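Ticket 2248: court report stops halfway
Hi, Femi Dauda here. The Biniria trial story quits mid-sentence on my phone.
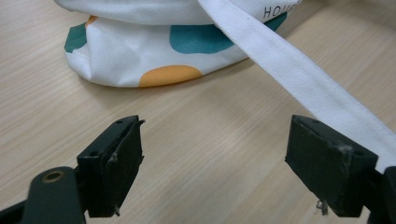
1 min read
I cleared the cache and logged in again -- same thing. My tablet shows all 1358 words,
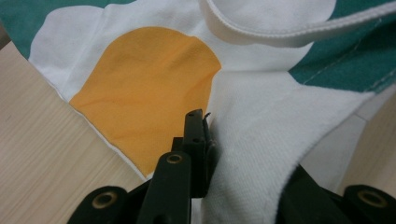
so I guess it's the app and my subscription is fine.

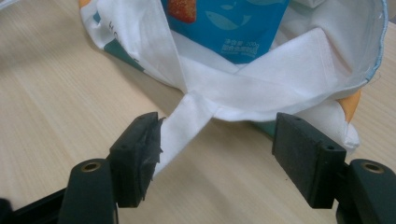 Reply from Ifeanyi Usman
Hi Femi! Found it -- the app was loading the short version. Please update and reopen the story.
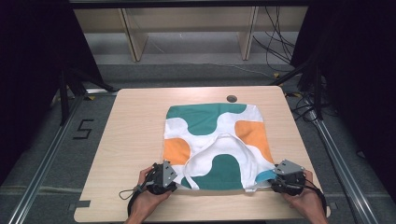

Cloth bag with teal and orange print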